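The software under the pink backpack

The lead developer of Diltilier, a planning tool for robots with two arms, started his career with databases. He says it helped him, because he was already used to two users who want to write in the same place. I visited his group at Gongate and we talked for almost 2 hours, mostly about why soft things are hard.

"With a box, you plan once and you execute," he told me. "With a bag, your plan is old after the first touch. So the question for us is how to plan badly but often."

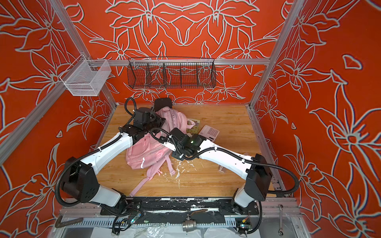 Perception is where most of their time goes. The older version tried to build a full model of every object before any motion was allowed, and it was too slow. The new one keeps only a rough outline and asks again at each step. A backpack lying crumpled in the middle of the table, with both grippers at it, a strap trailing to the front edge and a small pink calculator nearby, is for him a typical case. "The strap is the worst," he said. "The software sees a strap and it wants to believe it is a separate object. We had a whole week in January only for straps."

I asked him how the two arms agree on who goes first. Each arm has its own planner, he explained, and there is a small referee process between them, called Cordero. The planners send a reservation for a piece of space, and Cordero says yes or no within 40 milliseconds. If there is no answer in this time, the arm holds its position. 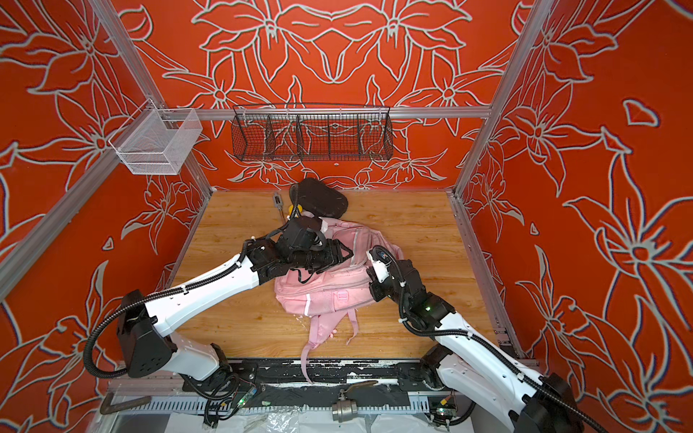 "People ask why we don't use one big planner for both," he continued. "We did. It was beautiful on paper, and when it failed we could not find out why." Now every refused reservation is written in a log, and a viewer plays the log next to the video. He opened one session for me. It had 3000 lines, and he found the bad one quickly — a collision margin that somebody had set in centimeters where the program expected millimeters.

The viewer is called Cummont. He is more proud of it than of the planner.

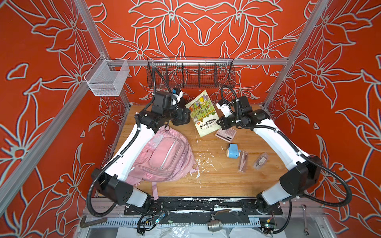

What the robot should not know

A surprising part of our talk was about removing things. The group took out a module that gave a name to every item on the table. "For moving something out of the way you don't need its name," he said. "You need where it begins, where it ends and if it bends." 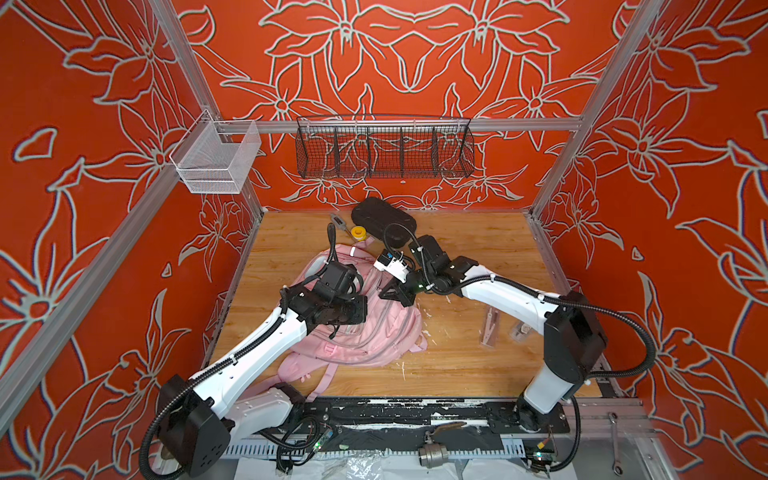 The names came back later, but only in the task layer, where a person writes the instructions. He admits that this split is not perfect. When an instruction says "the small pocket", the two layers have to talk to each other, and this part of the code is, in his words, "still a little embarrassing." They hope to rewrite it before the next release. I asked for a date and he only laughed.

Updated 11/20/25

Contact | Copyright Gongate | Back to top

Comments

planar_fox: We also lost days to a units mistake. Does the log viewer work with other planners, or only with Diltilier?

mk_tools: I would like to read more about the referee. What happens if both arms hold and wait for each other?

oldgearbox: Good interview. I still think one planner is better, but the point about finding the failure is fair.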